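Home About Archive Allotment Robots Contact

So I finally got to the Trindale open day, after missing it last April with the worst cold of my life, and I have a lot to say about plastic baskets.

I should explain how I ended up there. My cousin's lad is doing an apprenticeship and his college had a handful of spare places, and he knows I'll go and look at absolutely anything with a motor in it. We got the bus (two buses, in the end, with a very long wait outside a carpet shop) and arrived just after ten, when they were already on the second talk. I'd missed the coffee. I'm told it was good coffee.

The first talk I caught was Napaporn Rungrueang on a thing called Kallik, the software that decides where the arm should go next. She was brilliant, quick and funny and not at all bothered by the man at the front who kept asking about dishwashers. The bit that stuck with me was the numbers. Before the open day they'd logged 2,559 tries at picking something up, and 2,435 of those went the way they wanted. I did the sum on the back of my ticket while she was talking, and that leaves 124 that didn't. I found that really cheering! I drop more than that just emptying the washing machine.

Then we were let through to the workshop, which is one of those big rooms with silver ducts all over the ceiling and strip lights that make everybody look poorly. I had pictured a car factory, sparks and orange arms and so on. What they work with is the sort of stuff I've got in my airing cupboard. Slotted tubs, laundry baskets, trays. I crouched right down by one of the tables to get a look at it from the robot's side of things, and my knees have not forgiven me.

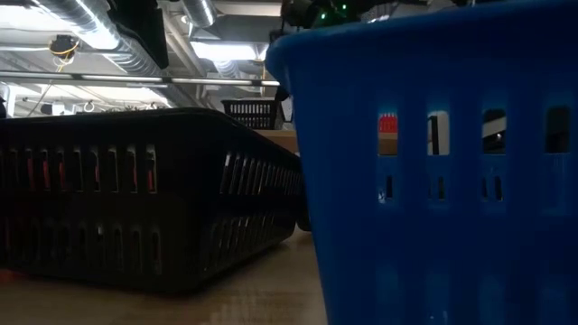

Meriem Farouk thought all those holes were the whole trouble, and told us so: a basket with slots in it is a nightmare, she reckoned, because you can see straight through to whatever's behind and the software has to work out which bits are basket and which bits are the rest of the room. Give her a nice plain bucket any day.

I'd never once thought about that. You look at a basket and you just know where it stops. But then I remembered trying to find the end of the cling film with my reading glasses off, and I had a bit more sympathy for the machine.

We had a good half hour in there before the next demonstration, and I spent most of it pestering Hưng Diệp about the gripper. I wanted to know how hard it squeezes. He let me hold a spare finger from an older one, which was lighter than I expected and had a rubbery pad on the end, a bit like the foot of a walking stick. The hard part, he told me, is a thin plastic rim. Squeeze too gently and it slides, squeeze too much and the whole side bends in and the grip goes anyway. They'd spent 3 weeks on rims. Three weeks! I asked if he dreamt about them and he said he'd rather not discuss it.

The basket demonstration was the one I'd come for, and I was expecting something slow and careful, like those clips where a robot takes ages to fold a single towel. Well, it shifts. I had my phone up ready and still felt a step behind the whole time.

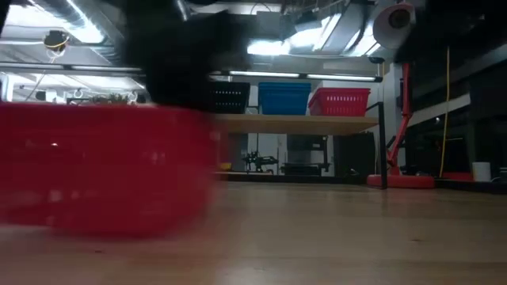
I asked whether it always goes at that lick and apparently they can turn it right down, and usually do when they're trying something new, but slow is dull for visitors. Fair enough. I wouldn't have gone home talking about slow.

There was a last session upstairs on jobs and training, which was more for the college lot, so I sat at the back and ate my sandwiches. Rezaul Miah gave it and he was very straight with them about the pay in the first year. My cousin's lad took four pages of notes and has since lost them on the bus.

They're doing another one in the autumn and I've put my name down. I'm going to get there for the coffee this time, and I'm taking a cushion for my knees.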